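Forums > Kitchen and Food > Storage and Shelf Life

Ketchup: fridge or cupboard once opened?

tarn_edge
Moved into a flat in Urnstead with a very small fridge, so door space is limited. The label says refrigerate after opening. My parents never did. Is there a technical case either way?

Fundby_Mick
Acidity is the main thing. Ketchup has vinegar, sugar and salt, so spoilage is slow at room temperature. The fridge mostly protects colour and flavour. I keep mine in the cupboard and finish a bottle in 3 weeks.

ekano22
Disagree. You use it quickly, most people don't. A cupboard next to an oven can sit well above 20 degrees for hours. It darkens and the liquid separates. Follow the label.

Fundby_Mick
Separation is harmless. Shake it.

ekano22
Harmless, yes, but the OP asked for a technical case and quality is part of that. Reduced-sugar versions also keep less well – the sugar is doing some of the preserving.

4 replies · 2 shares

tarn_edge
Mine is the ordinary sort. I get through a bottle in two months or so, which sounds like fridge territory. Could move the fruit out to make room.

hennessy_rd
Move the fruit. Oranges are fine in a bowl for a week, and plums ripen better out of the fridge anyway.

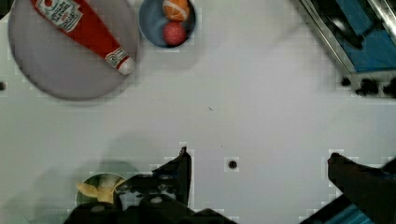 Once the plums give slightly at the stem end, put them back in the fridge and eat them within a few days.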